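Practice Runs for a Robot That Packs Small Parts

Floteck makes hinge and latch kits for boat lockers, and for most of its history the kits have been packed by hand. The parts are light, flat and easy to confuse. A kit that goes out short by one bracket comes back as a complaint, and the cost of answering the complaint is higher than the margin on the kit. When the company asked Trumia to look at automating the packing bench, the first question was which parts a two-arm cell could pick up reliably. The second was how many examples a learning system would need before it could do so.

Trumia's answer to the second question was 3000 demonstrations for the first version, all of them collected in simulation. The project is called Drastcombe. It began in October and is now in its second round of collection.

A demonstration, in the sense used here, is one complete recorded attempt at a task. An operator drives the simulated arms with a pair of hand controllers, and the software stores the joint angles, the gripper openings and the camera views at every time step. The learning system is later trained to predict the operator's next movement from what the cameras show. It has no list of rules about brackets or boxes. Whatever it knows about them comes from the recordings, and so the quality of the recordings sets a ceiling on the quality of the result.

The simulated room is plain. Two white arms are mounted on a long wooden table, and the working objects are kept near a gray box with perforated sides. The table holds a screwdriver and a few gray metal pieces. Cameras are placed to give both wide views and close views, and each one is stored as a separate stream.

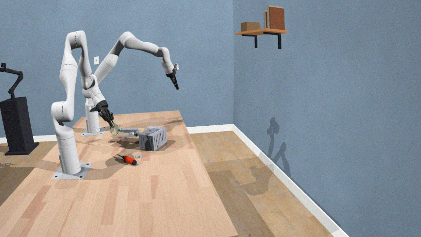
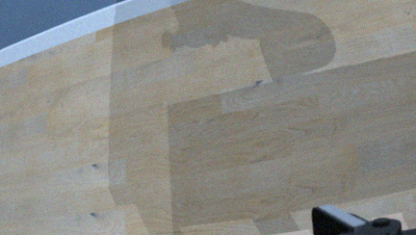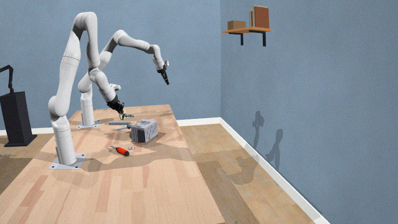
Close views are the more expensive of the two to get right. A wide camera will show the box in nearly every time step, but it gives few pixels to a small part. A camera near the gripper gives many pixels to the part when the part is in view, and at other times it may record little except table surface and shadow. Trumia keeps those stretches. A system trained only on views with a part in them tends to behave badly when it meets a view without one, and on a real bench that happens many times in each cycle.

Shadows are treated as part of the data for the same reason. In the first round the lighting was fixed, and the trained system learned to use the shadow of the arm as a guide to height. That worked until the light was moved. In the second round the position and strength of the light change between demonstrations, within limits set by a survey of the lamps above Floteck's bench. Success on the held-out tests fell at first, then recovered as the number of varied recordings grew.

Thin parts remain the main difficulty. A flat bar lying on a flat table offers the fingers very little to hold, and operators solve the problem in different ways. Some press down and close slowly. Others tilt the wrist and take the bar by one end. Both methods work in the simulator, but a system trained on an even mix of the two may produce a motion halfway between them, and the halfway motion misses. The current instruction sheet tells operators to use the end grip for bars and the straight grip for everything else. Recordings that break the rule are set aside - they are not deleted, and may be used later to train a separate system that labels errors.

Operators work in blocks of two hours, with the first seven recordings of each block discarded as warm-up. Trumia found that early attempts contained more pauses and more regripping than later ones. Some regripping is useful, as it shows the system how to recover from a poor hold. Long pauses are not, since the system can learn to stop moving in the same place and stay there.

Contact is the weak point of any simulator. Friction between a metal part and a finger pad is approximated, and a part that sits still in simulation can slide on a real bench. Trumia plans to add a smaller set of recordings from physical arms before the cell is installed. Adams, the workshop that builds the fixtures, is cutting the test parts in eight sizes, and the same sizes will be modeled in the simulator so that failures can be compared part by part. Floteck will continue packing by hand until that comparison is finished.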